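Trendetard Display Equipment
Hire range: Nustero beverage display set
Contact for technical questions: Roksolana Kostiuk, equipment desk

Scope of supply

The Nustero set is a back-wall and counter arrangement for showing bottled drinks in an indoor hall. It consists of a tall white shelving unit, a flat gray tabletop and one round-faced counter unit with a polished metallic rim. Stock, bottle labels and floor covering are not part of the set. The shelving and tabletop can be hired separately. The counter unit is hired only with the tabletop, as its position is set from the tabletop edge.

Shelving unit

Finish: white, including the back panel
Shelf edge: thin, white, no price rail fitted
Usable shelf depth: 9 inches
Shelf spacing as shipped: 13 inches
Leveling: threaded feet, front and rear, adjusted from the front with a hex key

Shelves are set level with the unit in its final position. Moving a stocked unit is not permitted. If the unit has to be shifted, clear every shelf, move it, level it again and restock from the bottom up.

The shelf edge is kept thin so that most of the bottle height stays in view. Clip-on ticket holders designed for thick gondola shelves will not grip it. Use the adhesive holders in the Bretura accessory list.

Color-coded stocking

The white back panel is intended for single-color rows. Each shelf carries one color, with the order following the spectrum from top to bottom. Translucent bottles gain most from this layout, because light returned by the panel passes through the liquid. Opaque bottles can be used but the row will look flat from a distance.

Bottles should stand shoulder to shoulder. A gap in a single-color row shows as a white stripe — it is visible from across an aisle. Keep reserve stock of each color within reach of the unit and refill from the rear of the row forward. Caps in one color throughout give a consistent line along each shelf.

Counter unit

The counter unit has a rounded housing and a circular face, dark and glossy, inside a thick bright rim. Both face and rim are reflective and will pick up ceiling lamps, lit signs and neighboring stands. A change of a few degrees in its angle is enough to move a bright reflection away from the center of the face. Set the angle after the hall lighting has been switched to show level; work lighting gives a misleading result.

The small white label on the housing, beside the rim, must stay in place and must not be painted or covered with graphics.

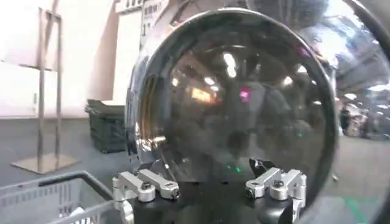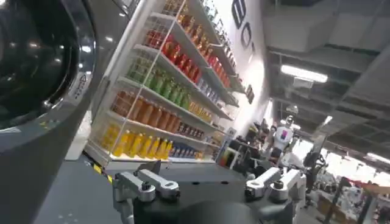 Round face and bright rim of the counter unit in both views, with the stocked shelving in the second.

Tabletop

Finish: gray, smooth, slightly mottled
Panel weight: 17 lb
Panels per set: 2
Joint: concealed cam connectors, tightened from below

The mottled finish hides fine scuffs but not adhesive residue. Yellow-and-black striped tape may be used on the top as a boundary line. Remove it at a low angle at the end of the hire, and clean any residue with isopropyl alcohol on a cloth. Solvent cleaners containing acetone dull the surface, and affected panels are charged as replacements.

Cleaning during the show

Polished rim and circular face: dry microfiber first, then a lightly damp one. No abrasive paste, no paper towels. Fingerprints are more apparent on the dark face than on the rim.
Housing: damp cloth, mild detergent.
Shelves and back panel: damp cloth. Wipe up syrup or juice at once — dried sugar stains the white finish along the rear joint.

Delivery and assembly

The set travels in wheeled crates with foam inserts cut to each part. Two people can assemble it. Allow around 2 hours with the floor area clear, plus stocking time. Build the shelving first, then the tabletop, and place the counter unit last.

Crates are collected after assembly and returned at close of show. Storage on the stand is not included.

Revision notes

July: adhesive ticket holders added to the Bretura list. Foam insert for the rounded housing changed to a deeper cut at the rim, following a damage report from Volodymyr Zhuravel. Older inserts should be sent back with the crate.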